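**Ticket 1197: label printer skips every second label after the Skisano update**

Opened by: Miroslava Sokol
Status: open, waiting on Cendero

Feb 26, 2020

Hi all, me again! The label printer in the Zadilstead office is playing up and I've now lost most of a morning to it, so I'm writing everything down while I still remember what I did.

What happens: I send a batch from Skisano, the first label comes out perfectly, the next one is blank, then a good one, then a blank. It's been doing this since the update went on. I ran a batch of 44 and half the roll went in the recycling, which hurt a bit (those rolls aren't cheap).

What I've tried so far:

- Turned it off at the wall, made a cuppa, turned it back on. Same thing.
- Recalibrated with the feed button held down until the light flashes. It spat out a few labels, looked very pleased with itself, then went straight back to skipping.
- Changed the roll for one from the older carton. Same.
- Wiped the sensor with a dry cloth. No difference that I could see.
- Printed from plain old Notepad instead of Skisano. NO blanks! So I'm fairly sure the printer itself is fine.
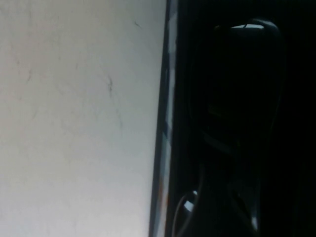 *White surface with the scuff marks, dark edge strip on the right.*

After that I rang Cendero and got Vlastimil Ďurica, who was lovely and very patient with me. He reckons the update has reset the page length to the default, and Skisano thinks each label is twice as tall as it is. That would explain the pattern. He had me open Settings, then Output, then Media, and sure enough the height said 62 when our labels are 31. I changed it, hit save, closed the window, opened it again... and it was back to 62. Grr.

We had a go at running it as admin and got error 482, "profile locked". Vlastimil hadn't come across that one before and has passed it on to someone who knows the profiles better. Clem, did you lock ours when you set up the Manurung account? No drama if you did, I just need to know which login to use. 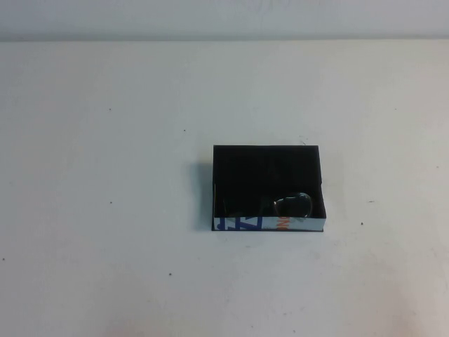 In the meantime Štefánia found a workaround that's ugly but gets the mail out. Export the batch as a PDF, open it, and print from there with scaling set to "actual size". Don't pick "fit", or the barcode goes squishy and the courier's scanner won't read it. I've done two batches that way with no blanks. It's slow, but we can live with it for a few days.

Still to do:

- Clem to check the profile lock
- Cendero to call back about 482 (they have my mobile)
- Me to order more rolls, colour-coded ones if they've got them

Jozefína, if the phone goes while I'm at lunch and it's Cendero, please grab me, I'll only be downstairs!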